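Microfiber cloths stopped absorbing -- can they be saved?
Posted in Laundry and Cleaning, December

Snežana Trajkovski

I have a stack of microfiber cloths that used to dry a kitchen counter in one pass. Now they push the water around and leave a film of drops behind. They also drag on my skin in an odd way, almost like they are waxy. I bought them as a pack from Istitz, and the older ones are worse than the newer ones.

I wash them with the bath towels on warm and dry everything together on medium. I use a liquid detergent and a dryer sheet. The water here is hard. We have a 500-square-foot apartment with a stacked washer and no utility sink, so soaking anything overnight means giving up the bathtub.

Can they be brought back, or should I cut them up for the garage and buy new ones?

Kwon_laundry

Stop using the dryer sheet. It leaves a coating on the fibers, and microfiber needs open fibers to pick up water. The bath towels are the second problem. Cotton sheds lint and the cloths grab it and keep it.

To strip what you have:

Run the cloths by themselves in warm water with half the normal amount of detergent. Plain detergent, no softener built in.
Run them again in warm water with a cup of white vinegar and nothing else. Don't use bleach in either load, and never mix it with the vinegar.
Run a rinse.
Hang them up, or tumble on no heat.

Test one by pouring a spoonful of water on the counter and laying the cloth on it. If the water goes in without rubbing, it is fine. If it beads up, repeat the first wash. I have had cloths that took three rounds. With hard water you may want to do this a few times a year.

Check the fabric while you have them out. A good one still has a clear pattern in the weave when you hold it near a window.

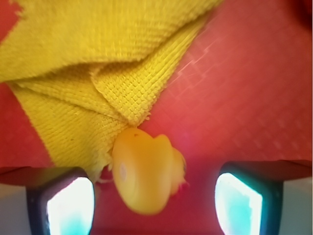
Yellow microfiber cloth on a red surface. The grid in the weave still shows, and there are a few loose threads at the bottom.

Loose threads at an edge are not a reason to throw a cloth out. Snip them with scissors and don't pull, or you can open up the hem. What I do throw out is anything that has gone stiff or shiny from high heat. That is melted fiber and it does not come back.

dmr352

Just buy new ones. They are cheap.

Flotumberg Pat

I agree with most of the first reply, but I would skip the vinegar if the washer is older. I worked in the linen room at a small hotel and we had a rubber door seal go bad, and the repair guy blamed vinegar. Maybe he was right, maybe not. A long hot soak with a little washing soda did the same job for us. Check the tag for the temperature limit first.

We had more than 1000 cloths in rotation there and sorted them by color, yellow for sinks, blue for glass. They went in their own net bag so they never touched the towels. At home I use a Jedatska mesh bag with a zipper. It holds a week's worth, and I don't have to pick them out of the load afterward.

Also, 5 minutes on low in the dryer is okay if you can't wait. Clean the lint screen before you put them in.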